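Informe de avance a la entidad financiadora
Proyecto Velotska – Manipulación bimanual de artículos de higiene personal
Periodo cerrado en marzo de 2024
Apartado: equipamiento, ejecución presupuestaria y plan de compras

1. Estado general

La partida de equipamiento se encuentra ejecutada al 79 %. El remanente está comprometido en su mayor parte con dos pedidos pendientes de entrega y con la ampliación de repuestos descrita en el apartado 4. No se solicita incremento de la dotación total. Se solicita, en cambio, autorización para trasladar 3.233 euros de la línea de mobiliario técnico a la línea de consumibles y repuestos, por los motivos que se detallan más adelante.

Las tareas correspondientes a la preparación del puesto se dan por terminadas. Las de planificación de la segunda estación avanzan con un retraso moderado, imputable al plazo de suministro de los reductores de muñeca.

2. Adquisiciones realizadas

Los dos brazos, con sus pinzas y fuentes de alimentación, se compraron a Sumilico en un único lote. La oferta de Custon era ligeramente inferior en precio unitario, pero no incluía los dedos intercambiables ni el cableado de muñeca, y con ambos conceptos añadidos resultaba más cara. La comparación completa figura en el anexo B.

La estructura perimetral la fabricó Ledesma a partir de nuestros planos. Hubo una modificación posterior al pedido (posición de los soportes del lado posterior), facturada aparte y ya abonada. El importe se cargó a mobiliario técnico, donde todavía queda saldo por no haberse comprado el segundo tablero.

Los objetos de trabajo se han adquirido en comercio ordinario. Se trata de un gasto menor por unidad y recurrente, y la propuesta original lo infravaloró: preveía una sola compra al inicio del proyecto. La experiencia del periodo indica que los artículos con envase flexible deben reponerse con frecuencia, dado que las bolsas pierden rigidez y transparencia con el uso.

3. Puesto de trabajo

El puesto consta de dos brazos enfrentados sobre un tablero de listones de madera clara, con los objetos repartidos entre ambos. Las tareas en curso emplean cepillos de dientes, botellas y envases cilíndricos, además de bolsas de plástico transparente y piezas transparentes de distinta geometría.
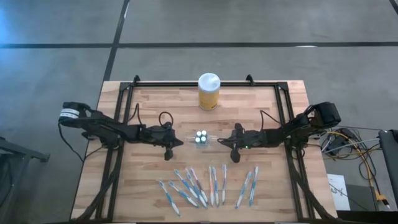
Brazos enfrentados en torno a un soporte transparente, con los cepillos sueltos en la parte delantera del tablero.
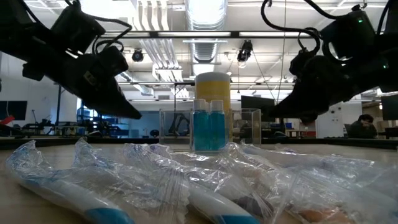
La distribución de objetos se mantiene abierta a propósito. Fijar posiciones de partida habría exigido plantillas mecanizadas, presupuestadas por Ledesma en la oferta inicial y descartadas tras las primeras pruebas. El ahorro correspondiente está incluido en el saldo de mobiliario técnico.

Los materiales transparentes concentran la mayor parte del esfuerzo de ajuste. El contorno de una pieza transparente varía con los reflejos de la iluminación general, y la apertura de pinza adecuada para un mango rígido no sirve para una bolsa. De ahí derivan dos necesidades de compra que no constaban en la propuesta: un juego de dedos finos con recubrimiento blando y una luminaria difusa regulable.

4. Compras previstas

a) Dedos finos con recubrimiento. Oferta de Sumilico recibida y vigente. Se piden 30 unidades, cantidad calculada para cubrir las dos estaciones hasta el final del proyecto con el desgaste observado. El recubrimiento se sustituye por separado del dedo, de modo que la reposición posterior será más barata.

b) Luminaria difusa. Dos ofertas recibidas, de Custon y de un distribuidor generalista. La de Custon incorpora control de intensidad por software; la otra requiere ajuste manual. Se propone la primera, condicionada a que el plazo de entrega no supere el previsto en el calendario.

c) Gestión de cableado. Canaletas, bridas reutilizables y una regleta de montaje vertical para retirar del suelo las fuentes y los sobrantes de cable. Importe bajo. La revisión interna de seguridad lo señaló como mejora recomendada – sin carácter bloqueante – y conviene resolverlo antes de montar la segunda estación, que compartirá toma eléctrica con la primera.

d) Repuestos de muñeca. Un juego completo por brazo. El plazo declarado por Sumilico obliga a cursar el pedido dentro del trimestre. Una avería sin repuesto detendría el puesto durante más tiempo del que admite el plan de trabajo.

e) Segundo tablero. Se aplaza. Se ha comprobado que uno de los tableros disponibles en almacén tiene dimensiones compatibles con la estructura de Ledesma y solo requiere un mecanizado de las esquinas.

5. Desviaciones y riesgos

La desviación principal es el coste de consumibles, superior al doble de lo previsto. El traslado solicitado la absorbe sin afectar a las líneas de personal ni de viajes.

Riesgo de suministro: medio. Afecta a los apartados a) y d), ambos dependientes del mismo proveedor. Custon ofrece dedos mecánicamente compatibles, aunque sin recubrimiento; se mantienen como alternativa.

Riesgo de obsolescencia: bajo. El fabricante de los brazos mantiene el modelo en catálogo.

Riesgo de espacio: medio. La segunda estación ocupará una zona del laboratorio compartida con otro proyecto y su cesión está acordada únicamente de palabra. Se ha pedido confirmación por escrito.

6. Calendario

La segunda estación debe quedar operativa en julio. Para cumplirlo, los pedidos a) y d) tienen que cursarse en cuanto se apruebe el traslado de fondos. Los pedidos b) y c) admiten holgura. El mecanizado del tablero se hará en el taller propio, sin coste externo.

7. Decisiones que se solicitan

Autorización del traslado entre líneas indicado en el apartado 1.
Conformidad con la adjudicación directa de los dedos y repuestos a Sumilico, por compatibilidad con el equipo ya adquirido.
Conformidad con el aplazamiento del segundo tablero y la reasignación de su saldo.

Anexo A: relación de facturas
Anexo B: comparativa de ofertas
Anexo C: plano de la estructura, revisión 2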